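From: Corina Ruchti
To: Reserve Logistics Discussion List
Subject: Re: Revised arrangements for the August field exercise

Dear members,

Thank you to those who replied to the notice about the August exercise. I have been asked to respond to the points raised by Mr Kemeys, whose message I quote in part.

Emlyn Kemeys wrote:
> The notice says that all 117 reservists will draw their
> equipment at the Katmont depot. In previous years the
> transport section drew theirs at Skosard the evening before.
> Has that arrangement been cancelled, and if so, who
> authorised the change? Several of our drivers live 2 hours
> from Katmont and would need to leave home well before 4 a.m.

The Skosard arrangement has been withdrawn for this exercise only. The decision was made by Major Alcaraz after the armoury at Skosard was closed for rewiring. Radios, webbing and cold weather clothing will be issued at Katmont from 5 a.m., and the transport section will be served last.
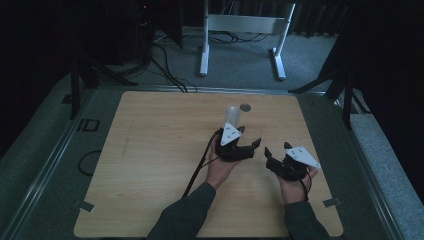 Drivers who have a long distance to travel may apply for overnight accommodation in the Katmont barracks. There are 17 beds available. Applications should be sent to Warrant Officer Arrieta and must include the member's service number and unit. Meals will not be provided on the evening of arrival.

Mr Kemeys also asked about the recovery vehicles. These remain under the control of the engineering squadron and will be released to the transport section on the second morning. The licence requirements have not changed.

A corrected copy of the joining instructions will be sent to unit offices. Paragraph four of the earlier version should be disregarded.

Yours sincerely,

Corina Ruchti
Exercise Coordination Office, Katmont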